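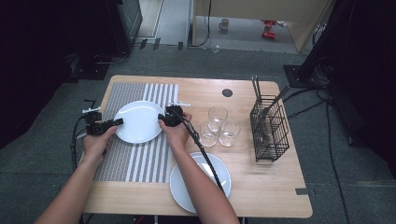
Figure 3. A round white plate on a placemat with a striped band.

4.2 Placemats and the Shared Meal

The placemat answers were the most exciting part of our survey! Of the 114 households that replied, 74 set out a mat at every meal, even for a quick snack.

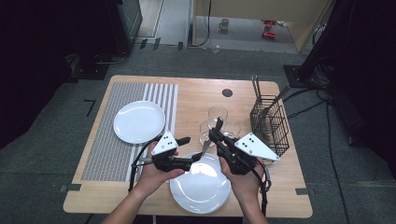
Moldovan and Fagundes expected older families to lead here. They did not — couples under thirty used mats most often, and many had bought their own. 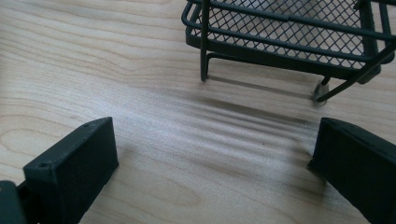
We also found 16 homes where each person kept the same mat for years. Honorato is now asking those families how the habit began, and the first interviews are a joy to read.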